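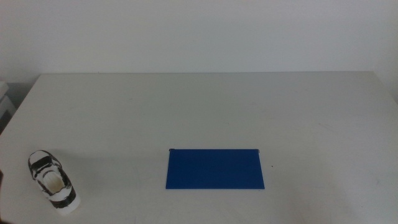

Why does a small bench arm start missing its pickup when nothing in the program has changed?

Most of the time the camera on the wrist has moved a little, usually pulled by its own cable. The program still sends the gripper to the spot where it thinks the item is, and the item is a finger's width to one side.

## What it looks like when it goes wrong

Ours is a Flotico arm clamped to a white table in the back room at Cesham. The job is to pick up light things and put them down somewhere else on the table. It ran fine for weeks. Then, one Sunday afternoon with the counter at 836, one finger came down on the rim of a cup. The gripper kept trying to close, the cup shot out sideways and the arm carried on to the drop point with nothing in its fingers.

The second miss was worse. The fingers pushed down on the item, the table gave a little, and the shoulder motor stayed loaded until somebody hit the stop. The motor housing was too warm to keep a hand on.

If you see either of these, stop the arm. Don't let it retry. Kartha, the program we run, retries twice by default and each retry presses in the same wrong place. You can set it to zero on the job page, under Grip.

## Before you put a hand near it

- Press the stop, then switch off at the wall. The stop button on its own leaves the motors powered on this model.
- Hold the upper arm before you cut the power. There are no brakes and it drops.
- Keep fingers out of the gripper until the arm has settled.
- Roll up loose sleeves and take off lanyards.

We had a pinched thumb out of this. No real harm, but it was done with the arm "paused," and paused isn't off.

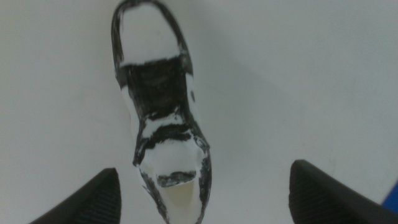 Check the fingers first, as it's quick. Look at the inner faces for dust, tape glue or a chip. Wipe them with a cloth barely damp with rubbing alcohol and let them dry. Close the gripper by hand with the power off and see whether the tips meet evenly. If one side arrives early, loosen the 2 screws at the base of that finger, square it up and tighten them again a bit at a time.

Light, glossy things with an opening at one end are the hardest to hold. They slide when the first finger touches, so a small error that wouldn't matter with a wooden block will spoil the grip. Set the closing speed low for these. If the item still walks away from the fingers, the trouble is where the arm is going and you can leave the speed alone.

## The cable

Swing the arm slowly through its whole reach by hand, power off, and watch the camera cable the entire way. You want slack at every point, and you want it to stay clear of the joints. On ours the cable was fine at the home position and tight when the wrist turned toward the far corner. Every trip to that corner tugged on the camera housing, and the housing turned on its bracket by a hair each time.

To fix it:

1. Undo all the ties on the cable and let it hang.
2. Move the arm to its farthest reach and route the cable from there.
3. Leave a loop with nothing sharp in it. Don't bend it right at the plug.
4. Tie it to the bracket, never to the camera itself.
5. Bring the arm home and make sure the loop doesn't sag into the fingers.

We used Cunodel hook-and-loop ties, which come off without a knife. Zip ties work, but a cut end will scratch you later, and people overtighten them.

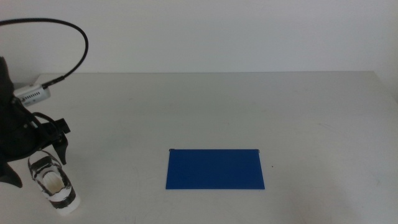

Once the cable is sorted, line the camera up again. Put a strip of masking tape across the joint between the housing and the bracket, draw a pencil line over both, and slit the tape along the joint. If the two halves of the line ever stop matching, you know what happened before the arm does.

Then run the alignment page in Kartha. Do it with the room lights you normally work under. Ours came out wrong the first time with the blinds open and a band of sun on the table.

## First run afterward

Use something soft, like a folded washcloth. Half speed, one hand by the stop, the other hand in your pocket. Watch the tips come down. They should land on either side of the item with a gap you can see, and the item shouldn't move until both of them touch it.

Do the far corners too. A run in the middle of the table passes easily and proves very little.

If it still misses by the same amount in the same direction, check the table clamp. If the misses go in different directions, suspect a loose joint and leave the arm off until you've been through the screws.

Wipe the table while you're there. Black scuffs come off with a melamine sponge.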